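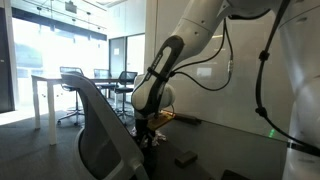

Figure 2. The arm over the gray work surface, with the large window on the left.

3.2 Gathering the examples

We wanted our examples to come from a place where people go about their ordinary day, and so all of the teaching for the Sedingate set was done in a meeting room. Daylight was the thing we argued over longest. With a window as tall as the one in Figure 2, a bright day washes the view outside nearly to white, while the space under the gripper stays in shadow, and our first thought (Hauke Ehlers held to it for weeks!) was to draw the blinds and be done with it. In the end we left them up. A learner that has only ever met one kind of light tends to be a rather brittle learner, and we were happy to put up with some murky recordings if it meant the policy would see mornings and late afternoons in fair measure.

Four of us took turns as teachers, and each teacher worked through three kinds of task: picking up a small block, sliding a flat board to a new spot, and clearing away soft scraps. We asked everyone to move the way they naturally would, pauses and second thoughts included, and we did not trim the pauses afterward. Ilse Kohlhase moves slowly and likes to come straight down on a thing, while Pascal Rieger sweeps in from the side, and we were glad to have both habits in the set. A session ended after five tries at one task, or sooner if the teacher felt tired, and between tries somebody else laid out the objects again so that the teacher would not favor a layout they found easy.

Cables gave us more bother than we had planned for. A loop that hangs freely near the forearm can tug a little at the far end of a reach, and the teacher corrects for the tug without noticing, so the correction ends up in the example too. We kept these recordings, but Bastian Mühlbauer marked each one by hand, and Section 4 compares training with and without them.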